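From: Nawal Bouzid
To: Odport Tinkerers list
Subject: Re: Re: so when do I get one that empties the dishwasher?

Hello all,

Aravind Namboodiri wrote:
> My sister-in-law forwarded me yet another clip of a robot folding
> a shirt and asked if she should hold off buying a new tumble dryer.
> I told her to buy the dryer. But then I couldn't give her a decent
> reason beyond being a grump. The arms are cheap now, the cameras are
> cheap, the software is miles better than when I was at Pollau. So what
> is the hold-up? Is anyone on here close enough to this stuff
> to say whether it's five years or never?

I'm with you on the dryer, Aravind, but I think you're being grumpier than you need to be. I've spent a good part of this autumn hanging about with the Minami lot (Tomomi Tsuchiya got me in, thank you Tomomi!) and I've come away more hopeful than I went in, and also a bit clearer on what "can do chores" means, which is where I think most of these arguments go wrong.

Take clearing a table. One arm picking up one thing it has seen before, on a plain surface in good light — fine, done, I've stopped being impressed. Tomomi's group logged 161 goes at a simple pick and put-down in October and only 14 went wrong, and most of those were the thing being set down a bit skew. If my teenagers had those numbers I'd be delighted.

But then Masanobu Amano came over with a washing-up bowl full of actual kitchen stuff and the mood changed. A wet spoon under a saucer. A sieve, which they all seem to hate. A carrier bag with something in it. The arm would go in, stop, back off, go in again from nearly the same angle, and I stood there with my hands twitching wanting to do it myself. That's the hold-up as far as I can see. The picking up is mostly there and the "what on earth is this and which bit do I grab" is only partly there.

The other thing I hadn't properly thought about is two arms. A great many chores are two-handed without us noticing: opening a jar, bagging up rubbish, holding the bin lid while you scrape a plate. With two grippers over the same bit of table they have to keep out of each other's way, and there's a lot of waiting about while one finishes.
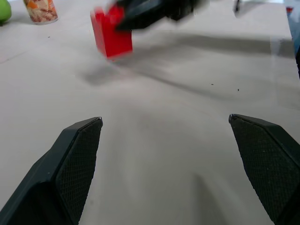 Blocks are still where everybody starts, and I used to sneer at that a bit, but they're quick to reset and you can tell at a glance if it's gone wrong. Hideaki Hayashi reckons the jump from blocks to groceries was easier than the jump from groceries to laundry, and he's had his hands in this for ages so I'll take his word.

As for the shop floor, I'd say we're further on than at home. Dillell have a bench unit putting small parts into trays, 2,000 a shift, and it doesn't care what time it is. But the trays are always the same trays! Somebody has already done the tidying up on the robot's behalf. My kitchen has not had that done to it.

So for your sister-in-law: buy the dryer. I'd put a table-clearing arm in a works canteen well before I'd put one in a house, and I'd guess the dishwasher comes after that, loading before emptying maybe? Or the other way round, I keep changing my mind. Masanobu says emptying, as at least everything's clean and roughly where you expect it.

Does anyone know how they're getting on with cutlery baskets, by the way?

Nawal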